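The Cardamom Bun Problem

6 Mar 2019

I have made cardamom buns four times since the beginning of February and I would like to talk about it, because everyone in my house has asked me to stop.

It started with Arvo Kuusisto, who lives two doors down and who once let slip that his mother baked a tray of pulla every week of his childhood. I said I made a pretty good cardamom bun myself. This was a lie of the small social kind, the sort you tell when somebody mentions they ski. Arvo said he would love to try one. He said it with real warmth, and he asked which day would suit me.

So I had to learn to make cardamom buns.

The first batch came out of a cookbook I've owned for years and had used once, for soup. The recipe called for two teaspoons of ground cardamom, and I had a jar of ground cardamom, bought when we lived in Clikcombe. We have not lived in Clikcombe for a long time. I opened the jar and it smelled like a drawer. I used it anyway, and doubled it to make up for its age, and the buns tasted like a larger drawer.

They were also hard. I'd kneaded the dough for 30 minutes, having got it into my head that more was better, and kept adding flour every time it stuck to my hands. It stuck to my hands a lot. By the end I had something you could have resoled a boot with. My daughter ate one with jam and said it was fine, in the tone she uses for haircuts.

I did what I should have done to begin with and wrote to Ilari Rantala, who used to bake for a living and now only does it for people he likes. I sent him a long message with a lot of questions. He sent back, "Too much flour. Buy pods." Then a few minutes later, "Too much flour," again, in case I'd missed it.

I bought pods. There's a shop called Hakala on the far side of town that sells them by the scoop, along with pearl sugar and a great many kinds of licorice I'm not ready for. You crack the pods, pick out the little black seeds, throw away the husks and pound the seeds in a mortar until you've got something between sand and gravel. It takes forever. It also smells so good that I stood there with my face in the mortar, and then sneezed, and then started over with new seeds.
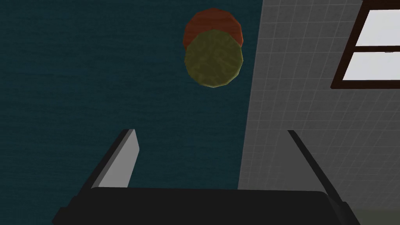
Batch two had the right cardamom and the wrong everything else. I held back on the flour this time, as instructed, and the dough was so wet I lost my nerve and put it in the fridge overnight to think about what it had done. In the morning it was firm and lovely to handle. I rolled it, buttered it, sugared it, sliced it into spirals and baked it right away, cold, without letting it rise again, having read the line that says "let rise until puffy" and taken it as a suggestion. The butter ran out all over the tray and fried the bottoms. They looked like something you'd find under a car.

I will say the burnt sugar part was delicious. I ate a fair amount of it standing up, with a spatula.

A word about the butter, as I've become boring on the subject. It needs to be soft enough to spread with the back of a spoon and no softer. Mine was melted the first time (it had been near the stove) and straight from the fridge the second time, and it tore holes in the dough that I patched with other dough. If you can press a thumb into the stick and leave a neat dent, you're there. Mash it with the sugar, the cardamom and a good pinch of salt before it goes anywhere near the dough. The salt matters more than you'd think. I left it out of half of batch three to see, and the half without it tasted like a bun in a hotel.

Batch three was the first one I'd call a bun without making air quotes. I'd bought a new brand of yeast, Renura, for no better reason than that the packet was yellow and the old packet had let me down, though in fairness the old packet had been let down by me. I warmed the milk until it felt like nothing on my wrist. I let the dough rise for as long as it wanted, and then I shaped the buns and let them rise again, and I sat on a kitchen chair and watched them like a man waiting for a bus.

The shaping is where I come apart. Ilari sent me a video of himself doing the proper knot, the one where you wind a strip of dough around two fingers and tuck the end under. It takes him as long as it takes to say it. I played the video at half speed. I played it with the phone propped against the flour bin, so that I could follow along, and now there is dough in the speaker and everybody who calls me sounds as though they're under a blanket. My knots looked like ears. A tray of ears, brushed with egg, shining.

They tasted right, though! Soft in the middle, a bit sticky at the edge, the cardamom coming up late. My wife had two and then asked what would happen to the rest, and I said they were for Arvo, and she said, "Does Arvo know there are this many?"

He did not get them. I decided they were too ugly. This is the kind of decision I make.

Batch four I did properly, and here is what I did, for anyone who wants it. A cup of milk, warmed. One packet of yeast. Half a cup of sugar, one egg, a teaspoon of salt, two heaped teaspoons of freshly pounded cardamom, and flour until the dough is just barely not a liquid — then stop, even if every instinct you have says otherwise. Knead it for ten minutes. Work in a stick of soft butter near the end, a bit at a time. It'll go greasy and awful before it comes back together. Keep going. Rise, roll, fill, fold in thirds, cut in strips, knot as best you can, rise again. Hot oven, 425, until they're darker than you're comfortable with. Mine took 12 minutes. Brush with sugar syrup while they're still hot and throw pearl sugar at them.

I carried 5 of them over to Arvo's on the good plate, under a clean dish towel. He was very gracious. He ate one slowly at the kitchen counter and looked out the window for a while, and I thought, well, there it is, he's back in his mother's kitchen.

"Very good," he said. "Hers had raisins."

I don't like raisins. I've never liked raisins. I went by Hakala this morning and they have two kinds, regular and golden, and I stood in the aisle and texted Ilari to ask which. He hasn't answered, but I can see that he's read it. I bought both. There's dough in the fridge now, behind the milk, where I'm hoping it won't be noticed until tomorrow.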